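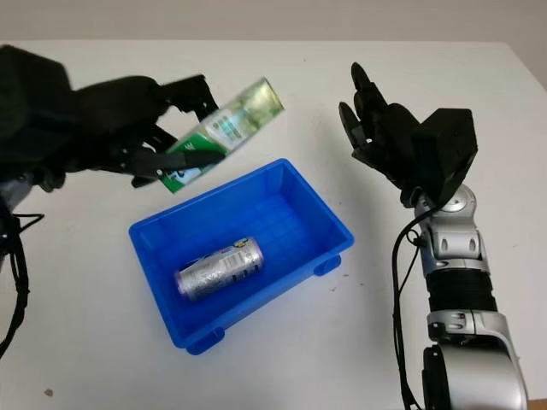 Cidotik Drops: fault notes and data card

Welcome! Cidotik Drops is a small collection of two-handed bin-loading episodes, and it is all about one fault we got badly hooked on: a hand that lets go too late, or lets go on one side only. Most collections throw these runs out. We kept every one, labeled them, and wrote down what we know so far. If you like grippers and grumpy tendons, we think you'll have a great time in here.

Maintainer: Caradog Mathias, Mindden robotics bench, Dodcombe
Last edited: 25/02/2023
Status: usable, with known gaps (see the end)

What is in it

200 episodes of household items going into a blue plastic bin on a white table. Either hand may do the picking, and the other one usually waits, open, off to its own side. Items include a drink carton, a silver beverage can and a translucent purple cup. The bin gets turned between episodes, so please don't assume its long side lines up with the table.

Each episode folder holds the head camera video, joint positions for both arms and all fingers, motor currents, the commanded hand state, and a short text file called notes. Read the notes! Some of the best material is in there, typed in a hurry by whoever was standing next to the stop button.

The fault

We call it a sticky release. The controller sends "open", the log says the hand is open, and one or more fingers stay curled for a moment longer. In a clean release the item drops flat. In a sticky one it swings off the late finger and lands wherever it likes. Cartons are the worst for this, as the long flat sides give a slow finger plenty to drag on.

50 episodes carry the sticky label. In 6 of them the item ended up outside the bin, and in 2 the arm began its move home with the item still hanging on. Those last ones are marked safety, and they are the reason the release check described further down exists.

We first saw the problem in July and spent far too long blaming the planner. The planner was fine. Nicholas (our name for the controller build, after nothing in particular) was reporting the commanded finger angle as the measured one whenever a packet arrived late. So the log agreed with itself beautifully, and the hand did its own thing. What a bug!

Labels

clean: all fingers opened within the time window.

sticky: at least one finger was late. The finger is named in the notes where we could tell.

safety: the arm moved before the item was free, or a person pressed stop.

unsure: the back of the hand hides the fingers. This happens a lot when the hand works palm down over the bin, and it's worst with the small purple cup, which has very little showing past the fingertips.
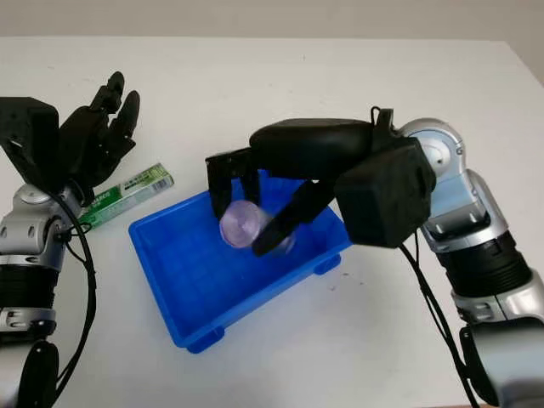
Running the release check

The check is a small script that compares finger motor current with the commanded state and holds the arm still until the two agree. To try it on the recorded data:

1. Unpack the episodes into a folder called drops.
2. Run check_release.py with that folder as its only argument.
3. Open the report and sort by the column named lag.

Anything with a high lag and a clean label is a find, and we'd love to hear about it. Send the episode name and your plot.

If you run it on live hardware, keep the stop button in your hand and set the arm speed low first. Keep your fingers out of the bin until the arm is parked, even when the screen says the hand is open. The screen is exactly what we got wrong!

Known gaps

Motor current on the left thumb is noisy and we haven't found out why. Cables hang close to both arms, and we suspect a tug on one of them explains a few of the odd wrist readings, though we haven't proved it. The old Nicholas logs can't be repaired, so for those episodes the measured finger angle column has been left blank. Use the video and the currents there.

There is also only one style of bin. A deeper one is next on the list, along with softer items that don't make such a racket when they miss.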